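Section 4: Making stock and broth

Before you start

The Kovell stock pot has a stock programme that holds the liquid just under the boil. You can use it for meat, poultry, fish or vegetable stock, and for noodle broths that need a long, slow cook. Read Section 2 (Fitting the lid and valve) first if you have not used the pot before.

You will need the inner pot, the straining basket, the long ladle and a second container large enough to take the finished stock. The Storano lid set, sold separately, fits the inner pot for storage in the fridge. It must not be used while the pot is heating.

Preparing the bones

1. Put the bones in the inner pot and cover them with cold water.
2. Select BOIL and leave the lid off.
3. When grey foam has stopped rising, press STOP and tip the water away.
4. Rinse the bones under the cold tap and scrub off any dark patches.
5. Wash the inner pot and dry the outside before putting it back.

Note: Chicken carcasses left over from a roast can go straight into the basket. Fish bones need rinsing only.

Caution: The inner pot is heavy when full. Use both handles and empty it into a deep sink.

Running the stock programme

1. Put the straining basket in the inner pot with the tab facing the control panel.
2. Add the bones, then any onion, ginger, leek or carrot.
3. Pour in cold water up to the MAX line. Do not go above it, even if some of the bones stick out.
4. Fit the lid and turn the valve to OPEN.
5. Press STOCK, then use the arrow buttons to set the time.
6. Press START. The display shows a moving bar until the pot is up to heat, then counts down.

Fish stock needs the shortest setting. Choose LONG for pork or beef. If you want a cloudy broth of the kind served with thick noodles, switch to BOIL for the last part of the cook and keep the water topped up from a kettle.

Do not add salt at this stage. Season each bowl when you serve – a spoonful of soy or miso base goes in first, with the hot broth poured over it.

Caution: Steam comes out of the valve throughout. Keep hands and face away from it, and do not stand the pot under a wall cupboard.

Straining and cooling

1. Press STOP and wait for the steam to die down.
2. Turn the lid away from you as you lift it.
3. Raise the basket and hook it on the rim to drain.
4. Ladle the stock into shallow containers and put them in the fridge as soon as they have cooled.

Use chilled stock within three days, or freeze it. The fat sets on top and can be lifted off in one piece. Keep a little back for frying garlic or spring onions.

If something goes wrong

Display shows E4: the pot has run low on water. Press STOP, let it cool, add water and start again.

Stock tastes burnt: check the base of the inner pot for stuck scraps. Soak it overnight before the next use.

Spare valves and seals can be ordered from Drukelis parts, quoting 2973 for the valve and 3574 for the seal.
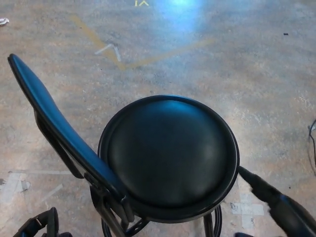
Triệu writes that the LONG setting gave a good clear beef broth, but that the onion was better charred in a dry pan first and taken out halfway through, otherwise it went to mush and clouded the pot.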